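Chapter 4
Where Does Stuff Wait?

I took my first warehouse job in September, in a town called Fornby, and for two weeks I thought my boss was pulling my leg. Annelore Engelhardt ran the floor, and every morning she'd ask me the same thing: "What are we holding, and who's paying for it to sit?" I figured shelves were free. We already owned them!

They aren't free, of course. Every box in a building ties up money somebody could have spent on something else — wages, a new roof, paying the bank. In this chapter we'll put a price on waiting, and you'll need nothing fancier than multiplication to do it.

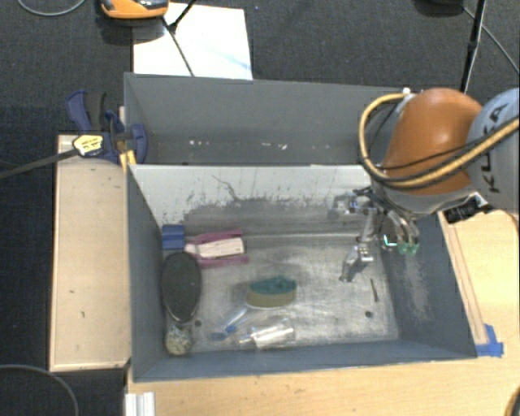 4.1 The Cost of Holding Inventory

Let's start with a small garden supply shop, Flivwood. It sells 2,000 pairs of gloves a year and can order them 400 or 800 at a time. The bigger order means fewer deliveries to pay for, but it also means more gloves sitting in the back (and mice love gloves, ask me how I know). Which would you pick? Jot down your gut answer in the margin before you read on. We'll come back to it in Section 4.3, once we've worked out what one pair costs to keep for a year.

First, some vocabulary. Cycle stock is what you expect to sell before the next delivery shows up. Safety stock is the extra you keep in case the truck is late.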